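Forum Textile et entretien du linge > Lavage, séchage, repassage

Sujet : Lin écru qui rétrécit, séchage à plat ou sur cintre ?

medve_13
Bonjour à tous. J'ai cousu deux hauts dans un lin écru acheté au mètre, sans le laver avant, je sais. Après un passage à 40 °C, j'ai perdu 3 cm sur la longueur et presque rien sur la largeur. Les emmanchures tirent un peu. Je voudrais savoir deux choses : est-ce que ça va continuer à rétrécir aux prochains lavages, et est-ce que le séchage y change quelque chose ? Ma voisine ne jure que par le séchage à plat, ma mère a toujours tout mis sur cintre.

Stojan S.
Le plus gros est fait au premier lavage. Il reste souvent un petit retrait au deuxième, puis ça se stabilise si tu gardes la même température. C'est normal d'avoir plus de perte en longueur : la chaîne est tendue sur le métier et se relâche dans l'eau. Pour la suite, 30 °C et essorage à 600 tours maximum.
Pour le séchage, à plat. Un lin mouillé pèse lourd et les épaules marquent.

birute.l
Pas d'accord avec le séchage à plat pour du tissé. C'est une règle pour la maille. Une chemise en lin ne se déforme pas sur un cintre si elle a été correctement essorée. Par contre à plat elle sèche mal dessous, elle prend des plis cassés et il faut repasser deux fois plus longtemps.

Stojan S.
Ça dépend de l'armure. J'ai un haut en lin très lâche, presque une gaze, qui a pris 2 cm d'un seul côté à force d'être suspendu. Je ne généralise pas, mais je ne dirais pas non plus que c'est réservé à la maille.

birute.l
Une gaze, oui, je veux bien. medve_13, il est comment ton tissu ? Tu as le grammage ?

medve_13
Pas de grammage sur le ticket. Il est assez souple, on voit un peu le jour à travers quand on le tend devant la fenêtre. Le rouleau venait de chez Duller, la vendeuse m'a dit « lin lavé », mais vu le résultat j'ai des doutes.

Siiri Z.
« Lin lavé » ne veut pas dire grand-chose. Parfois c'est un vrai lavage en pièce, parfois un simple traitement adoucissant. Moi je coupe toujours un carré de 20 cm, je trace les bords au fil, je le lave comme le futur vêtement et je mesure. Ça prend une soirée et ça évite les surprises.
Pour tes 3 cm, tu peux en récupérer un peu au fer : tissu bien humide, vapeur, et tu tires doucement dans le sens de la longueur en repassant. Mais ça repartira au lavage suivant.

tsutomu_n
Je fais comme birute.l depuis des années. Essorage doux, je secoue fort le vêtement par les épaules, cintre en plastique, jamais en métal nu à cause des taches de rouille, et je le laisse loin du radiateur. Je lisse les coutures à la main pendant que c'est encore humide. 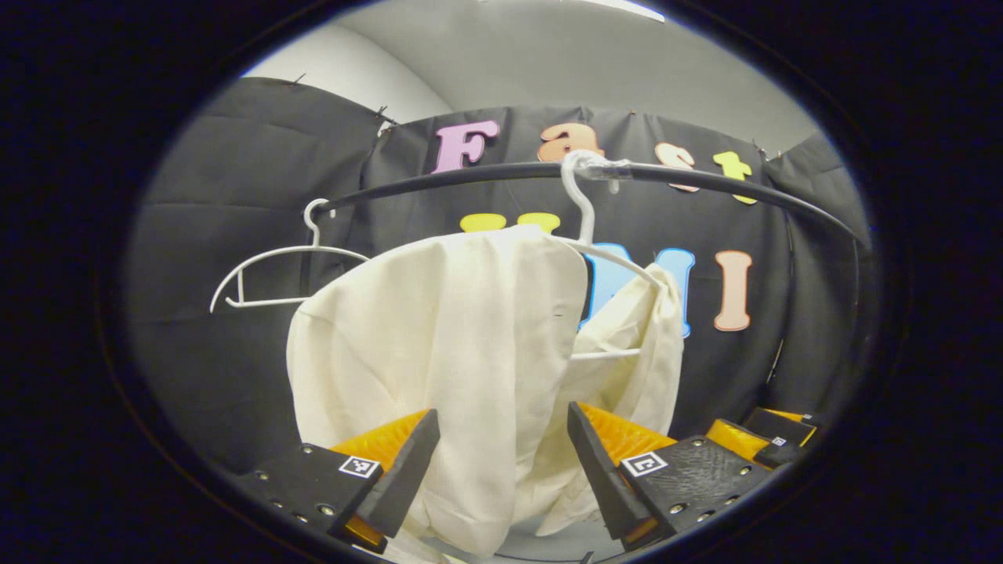 Ensuite je repasse l'envers quand il reste un fond d'humidité, surtout au col et sur la patte de boutonnage. Si j'attends que ce soit complètement sec, il me faut la pattemouille et j'y passe vingt minutes. Pour un tissu aussi clair, je rince aussi une fois de plus, les restes de lessive jaunissent sous le fer.

Stojan S.
D'accord sur le rinçage. Pour le cintre, prends-le au moins assez large, sinon tu auras deux bosses en haut des manches.

DrimoCouture
Et le sèche-linge, personne ? J'ai un Areo avec un programme délicat, je sors le lin encore humide au bout de 13 minutes et je finis à l'air. Il est bien plus souple.

birute.l
Pour des draps, pourquoi pas. Sur un vêtement qui a déjà perdu 3 cm, je m'abstiendrais.

medve_13
Merci pour les réponses. J'ai relavé le premier haut à 30 °C, essorage à 600, puis cintre large. J'ai encore perdu un demi-centimètre. Le deuxième, je l'ai séché à plat sur une serviette : même retrait, mais beaucoup plus froissé. Je vais défaire l'ourlet, il y a 4 cm de rentré, et le refaire avec un biais. Siiri, tu traces tes carrés avec quel fil ? Le mien a déteint sur mon essai.

Siiri Z.
Du polyester blanc ou écru, jamais du fil à bâtir de couleur. À grands points, et tu arrêtes bien les deux bouts.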